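Keane's drainage supervisor has worked on the Nenulley retaining walls for most of his career, and he begins with the water. "A wall fails from behind," he says. "The face shows it last."

The oldest section, above the Bruris road, holds back clay fill along 400 feet of slope. Its weep holes were set too high and many had silted shut. His crew drilled new ones in April, 35 in all, and laid perforated pipe at the footing with a fall of 1 in 500.

He is particular about gravel. Washed stone goes in against the wall, wrapped in filter fabric. "If the fines get in, you have built a very expensive plug."

Mortar is the other subject he returns to. The Skaltanmont section was repointed with a hard cement mix, and the brick faces began to spall within a few winters.

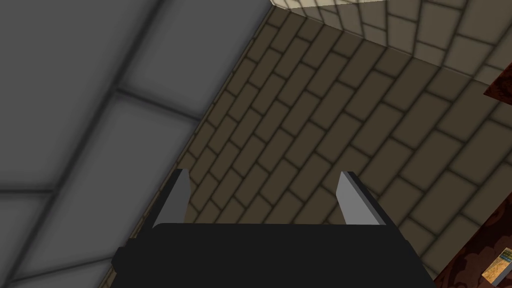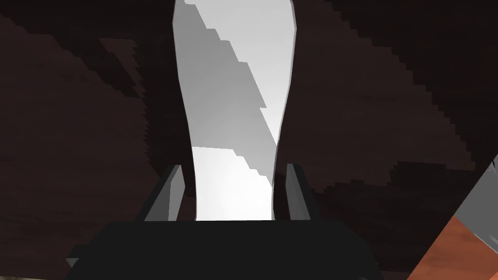
The replacement mix is lime-based and cures slowly. He keeps it under damp burlap and will not allow work below 40 degrees. "People want to know when it's finished. I tell them to ask me in spring."

Inspections continue monthly, with readings taken at 37 fixed points.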